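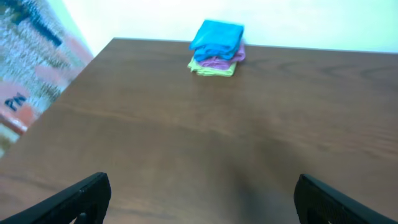
Folded cloths stacked at the back of a wooden table.

Care and Folding of Household Cloths
Home guidance from the Ekville Household Advice Service

Cleaning cloths are among the most heavily used articles in the home and are often the least well looked after. The following guidance is intended for tenants and householders who wish to keep a small working supply in good order. It applies to cotton and microfibre cloths of ordinary size.

Assigning colours

A separate colour should be kept for each area of the home. Residents may choose whatever colours they have to hand, provided that everyone in the household knows the arrangement. A common scheme is blue for general dusting, pink for the bathroom and yellow or green for the kitchen. A note of the scheme may be fixed inside the cupboard door. Cloths used on the lavatory should be stored apart from all others, whatever their colour.

Washing

Shake each cloth out of doors before washing. Cotton cloths may be washed at 60 degrees with ordinary powder. Microfibre cloths should be washed at the temperature given on the label and without fabric softener, which coats the fibres and reduces their ability to pick up dust. New cloths in strong colours should be washed separately for the first 3 washes. Greasy kitchen cloths benefit from a soak in hot water and washing soda beforehand - gloves should be worn.

Dry all cloths fully before folding. A cloth put away damp will soon smell, and will pass the smell to its neighbours.

Folding

Clear a table and wipe it down. Lay the cloth flat and smooth it from the centre outwards. Bring one edge across to meet the opposite edge, turn the cloth and fold it in half again. Larger cloths may need a third fold. Press with the flat of the hand. Ironing is not required.

Place the largest cloth at the bottom of the pile and set each folded side facing the same way, so that a single cloth can be drawn out without disturbing the rest. Soft cloths tend to slide when piled high. Piles of no more than seven are advised, and fewer where the shelf is narrow.

Storage

Cloths should be kept in a dry cupboard, away from food and from bottles of cleaning fluid. A shelf 34 cm deep will take two piles, one behind the other. Freshly washed cloths go to the bottom of the pile so that all are used in turn. Households with very little cupboard space may stand the folded cloths on edge in a drawer.

Replacement

Inspect the supply every five months or so. Cloths that have thinned, frayed or hardened should be moved to rough work such as bicycles, boots and outside drains. Cotton cloths past all use may be taken to the textile bank at Kvam Road. Microfibre is not accepted there at present.

See also: Removing Limescale from Taps; Care of Wooden Table Tops; Airing Cupboards.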